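Mon 21 August

Workshop notebook, Trellow, back bench. Natural dye trials, wool.

Cold start this morning and the kettle was slow, so I have had more time than usual to look at what came off the line over the weekend. I'm going to write it all down properly this time, because I went hunting for my notes from the May batch last week and found one page with a tea ring on it and the words "nice colour, do again", which was no help to anybody, least of all me.

So. Eucalyptus leaf on Ritchie's fleece, the one with the long crimp that Orathai washed for us. I'm calling this batch Skistance, after the paddock the leaves came from, and if we end up selling any of it I'd like to keep the name. The leaves were dry and brown, picked up off the ground after that windy stretch, and I stripped them from the twigs on the verandah with the radio going. It took most of Friday afternoon. I don't mind that part at all.

Leaves soaked overnight in rainwater from the small tank. Simmered Saturday for 2 hours, lid on, then left to cool in the pot. Strained through the old pillowcase. The liquor looked like strong black tea and smelled like a cough lolly, and the whole shed still does. I had 145 grams of dry wool ready in skeins, tied loosely in figure eights. I used cotton for the ties, as Orathai has been asking me to for ages (she's right, the acrylic ties leave a hard edge where the dye can't get in, and I've stopped arguing).

No mordant on the first three skeins. Alum on the next three. The seventh is the odd one out: alum, then a dip in the iron water at the end, only for a minute or so, because I've been burned by iron before. The whole brown jumper business. Zakhar still wears it when he's under the ute.

Results, dry, looked at by the window and again outside near the gate:

Plain skeins. A soft rusty orange, much warmer than I expected. One of them is patchy near the tie and I think that's me not wetting it out for long enough. The other two are lovely and even. I'd knit with these tomorrow.

Alum skeins. Yellower, a bit flat. I know people swear by alum for everything but on this leaf I can't see that it earns its keep. They're a pleasant colour on their own and look a bit sad sitting beside the plain ones. Might overdye with madder if there's any left in the tin.

Iron skein. Grey-green going to olive, handle slightly harsher. Orathai loves it. I'm on the fence, though it does look very smart held up against the rust.

Then the rinse water. I rinsed everything until it ran clear, which for the plain skeins took ages, and I wonder whether I'm washing out colour that would have settled if I'd just let the wool sit in the bath another night. Drullerside always used to leave theirs in for the better part of a week, back when they had the stall at the show, and their oranges were deeper than anything I've managed. I asked once and was told "patience, love", so make of that what you will. Next batch I'll split it: half out after one night, half left in until the following weekend, same pot, same leaves, and see if there's anything in it.

Heat. I kept it just under a simmer this time and watched it like a hawk, and there's no felting at all, not even on the outside of the skeins. The May batch had that matted look in places and I'm now fairly sure I let it boil while I was on the phone. Note to self and to anyone else using the big burner: the knob is stiff and it jumps from low to roaring with nothing in between. Use the little burner with the heavy pot. It's slower but you can leave the room.
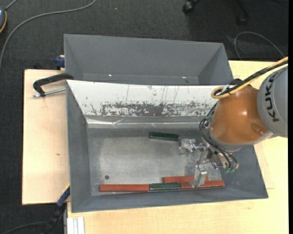 Lightfastness. I've wound a bit of each skein onto card, covered half with foil and taped the cards in the north window, left to right: plain, alum, iron. Please don't move them, even to clean the glass. I'll have a first look in a month and then again at Christmas. Last year's onion skin samples went from gold to the colour of porridge by the second check, so I'm not promising anyone anything until these have had their time in the sun.

Things for the shed. We're low on alum, and low on patience with the scales, which have started showing a reading with nothing on them. I've changed the battery. If that doesn't fix it I'll bring the kitchen ones from home, but they only go in steps of five grams and that's no use for mordants. The pillowcase has a hole near the seam and I picked bits of leaf out of two skeins, so that wants a darn or a replacement. Zakhar has offered to make a proper drying rack out of the leftover fence wire, and I've said yes please, with the rails far enough apart that the skeins don't touch. They touched this time and there's a faint stripe on one of the alum ones where it leaned on its rusty neighbour. Pretty, as it happens, but I'd like my stripes on purpose.

The used leaves are in the bucket by the door. I want to run a second bath from them before they go on the garden — the exhaust bath in May gave a really gentle peach, that much I do remember — and there's a bit of white lambswool left that would suit it. If the weather stays dry I'll start Wednesday after lunch.

Orathai, if you read this before I see you: the three best bits are in the blue bag on the hook. Have a feel and tell me if you think the plain ones are softer than the alum. I reckon they are but I've handled them so much today that I can't tell any more. Also you left your good scissors here and I have been using them, on wool only, I promise.

Still to do: label the skeins before I forget which is which, scrub the pot, write to Ritchie about more of that fleece.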